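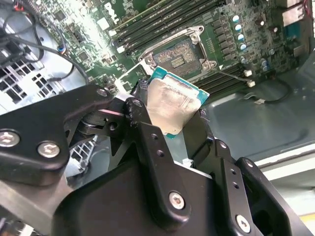
Processor above the open socket

Unit 2 – Comparative fault

The injured person may also have made a mistake. In most states the court then gives each side a percentage, and the money is reduced by that share. If the damages are 3000 dollars and the driver Hepburn is 40 percent at fault, she receives 1800.

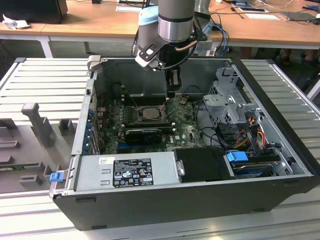
Last changed: November 2025

In Prernik v. Brikex (our practice case, file 481) please check first which rule applies. Under the pure rule even a person with most of the fault can recover something – under the modified rule it can be nothing. Bring your written answer to class.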